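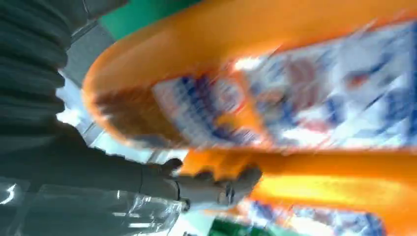
Page last changed: April

Kinesiology tape: questions we get at the front desk

Does the tape hold my muscles in place?
No. It's stretchy cotton with glue on it. If it could hold a thigh muscle in place you wouldn't be able to sit down.

But my knee feels better with it on.
Fine, wear it. Some people do report less pain for a short while. Sham tape, put on with no stretch, often does about as well in trials, so we don't charge extra for fancy patterns.

Do the colors do different things?
They do not. Black hides dirt.

How long can I leave it on?
Take it off after 2 to 4 days, or right away if it itches. Peel slowly, in the direction the hair grows.

Is Jendeck tape worth more than the drugstore kind?
Ngozi Ogbonna has used both on our runners and can't tell them apart. She'd like to see the maker's evidence.

Will it prevent injuries?
We haven't seen good proof of that. Fergal Mac Mathúna would rather you spent the time on calf raises.

Who shouldn't use it?
Anyone with broken or fragile skin, an adhesive allergy, or a known or suspected blood clot. Ask your doctor first if you have diabetes or are pregnant.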